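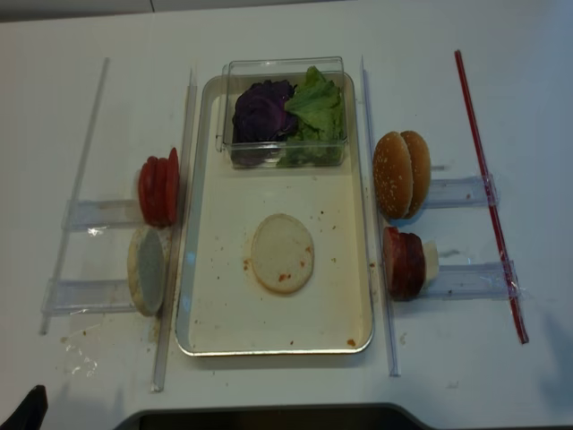

¿Quién paga el billete de vuelta cuando se acaba un contrato de temporada en el extranjero?

Lo paga quien diga el contrato, y si el contrato calla, lo que diga la ley del país donde se trabajó, que puede ser mucho o absolutamente nada. Con esa respuesta tan poco heroica empieza el tema 4.

Migración laboral y contratación en origen
Tema 4. El viaje, los gastos y las deducciones
Apuntes de clase (sustituyen a los del curso pasado, que tenían dos páginas repetidas y una en blanco)

4.1 Lo que hay que traer leído

El modelo de contrato de la agencia Savosier, completo, anexos incluidos. Ya sé que los anexos están en letra diminuta. Los redactaron así con cariño. El año pasado media clase llegó con la primera página subrayada en tres colores y el anexo B intacto, y el anexo B es donde vive el dinero.

4.2 Tres bolsillos

En casi toda contratación en origen hay tres bolsillos: el del empleador, el de la agencia y el del trabajador. Los gastos entran por el primero con gran solemnidad y, a poco que uno se descuide, salen por el tercero. Para seguirles la pista conviene separar:

Gastos previos a la salida: pasaporte, visado, reconocimiento médico, traducciones juradas, desplazamiento a la capital para la entrevista.
Viaje de ida.
Gastos de instalación: fianza, ropa de trabajo, transporte del alojamiento al centro.
Viaje de vuelta, ordinario o anticipado.

La comisión de colocación va aparte. Los principios internacionales de contratación equitativa dicen que no debe cobrarse al trabajador, ni directa ni indirectamente. Muchas legislaciones nacionales dicen lo mismo, otras la permiten con tope y alguna la prohíbe con tal cantidad de excepciones que habría sido más corto permitirla. En el examen, citad siempre de qué país habláis.

4.3 El caso Wei

Wei es una conservera con una planta en Uvley. Contrata a través de Savosier a 72 personas para una campaña de 16 semanas. La cláusula de viaje dice: «La empresa facilitará el transporte al lugar de trabajo».

Facilitar es un verbo precioso. Puede significar pagar, adelantar, reservar o enviar por correo el horario del autobús. En este caso Wei adelantó el billete y fue descontándolo de la nómina durante las primeras 12 semanas, en una línea llamada «varios». La fianza del alojamiento iba en otra línea, llamada «otros». Cuando veáis en una nómina las palabras «varios» y «otros» juntas, sacad la calculadora.

En la semana décima, 19 trabajadores se marcharon. La empresa sostuvo que eran bajas voluntarias, retuvo lo pendiente del billete y se desentendió de la vuelta. Ellos alegaron que el turno real superaba en mucho el pactado y que, por tanto, el primero en incumplir había sido el otro.

Cuestiones que trabajaremos en el aula:

¿Qué interpretación de «facilitar» favorece a quien no redactó la cláusula?
¿Hubo consentimiento a la deducción? Buscad la firma. Buscad también la fecha de la firma y el idioma del documento.
Si la salida fue consecuencia de un incumplimiento del empleador, ¿a quién corresponde el regreso?
¿Responde Savosier de algo o solo pasaba por allí?

4.4 Deducciones: prueba rápida

Una deducción merece sospecha si no figura en el contrato, si figura en un idioma que el trabajador no lee, si deja el salario por debajo del mínimo legal o si beneficia a quien la practica. La última se da casi siempre, así que por sí sola no basta para ganar un pleito, aunque anima mucho a leer el resto.

Ojo con el adelanto. Un préstamo que solo puede devolverse trabajando para el prestamista tiene un nombre bastante feo, y lo veremos en el tema 6.

4.5 Ante quién se reclama

Inspección de trabajo del país de destino, para jornada, salario y deducciones. Consulado, para documentación y asistencia, con las expectativas bien ajustadas. Autoridad que concedió la licencia a la agencia, en el país de origen, si se cobraron comisiones indebidas. Una organización como Adov, que acompaña a temporeros en Uvley, puede ayudar a ordenar los papeles, y en algunos países también a presentar la queja.

Los plazos no se esperan unos a otros. Escribir al consulado no suele interrumpir el plazo de la demanda laboral, por muy amable que sea la respuesta.

4.6 Para septiembre

Quien tenga pendiente la práctica entregará un dictamen sobre el caso Wei desde la posición de la agencia. Sí, de la agencia. Máximo cuatro páginas, con el anexo B citado por apartados y en un tamaño de letra que yo pueda leer sin lupa.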